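Section 4: Teaching the holder plate and the RAM pick

Okay, by now your arm should be bolted down and homed, and the holder plate should be clamped to the slotted table. If it isn't, go back to Section 3, I'll wait! This part covers getting the gripper in and out of the printed holders without snapping anything (I've reprinted the U-shaped clips more often than I'd like to admit).

Start with the clips. They have a narrow vertical slot, so they're the fussiest things on the plate, and once you can hit those the pocket holders are a breeze.
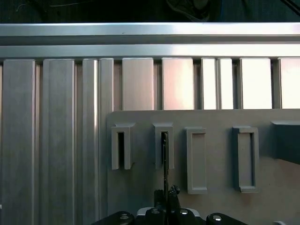

Jolien Desmet
Builder and guide writer, Sina bench project, Grotunstead shared workshop

1. Set the speed override to 13 percent. Yes, it's painfully slow. Leave it there until step 6.

2. Jog the gripper to the clip you want and line the flat part up with the slot. Use the wrist camera view for this, zoomed in as far as it goes.

3. Come in straight along the slot. If you see the prongs start to spread unevenly, stop, back out and fix the angle first.

4. Save that pose as clip_in, then back straight out 200 mm and save clip_out. Do this for each clip you plan to use.

5. Teach the pocket holders the same way. They sit a bit lower in the camera view than the clips do, so please don't copy the clip poses over and hope.

Note: The Sina controller drops unsaved poses when you switch tools. Save after every single one. Henk Boersma lost a whole evening in August to this and I still hear about it.

6. Now the fun part, the PC case! Unplug the power cord, take the side panel off, lay the case down beside the plate and push the loose wires away from the memory slots.

7. Grip the memory module by its heat spreader and hold it level. Keep the grip force setting at 2 and leave the gold contacts alone.

8. Bring it in over the case at a safe height and pause there. Walk around to the other side of the table and check that it clears the power supply and the drive cages before you let it go any further. 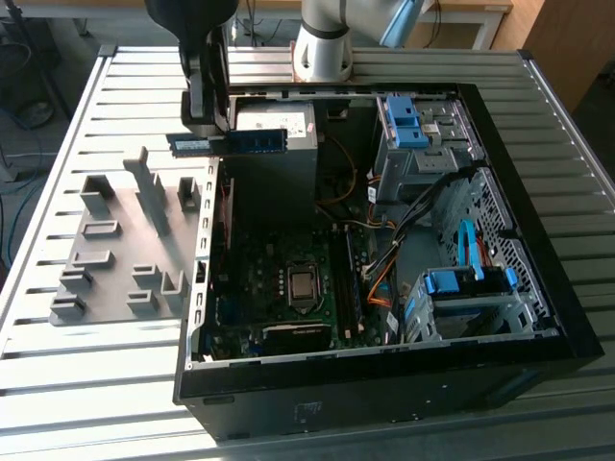

Step 8: RAM module held level at the edge of the open case.

CAUTION: Keep one hand on the stop button whenever the gripper is near the case, and keep the other one out of it.

9. Turn the module to match the slot, line up the notch and lower it slowly. If the force reading goes past 3,000 on the Nondska display, stop and check the notch before trying again.

10. Save the program under a new name and go on to Section 5.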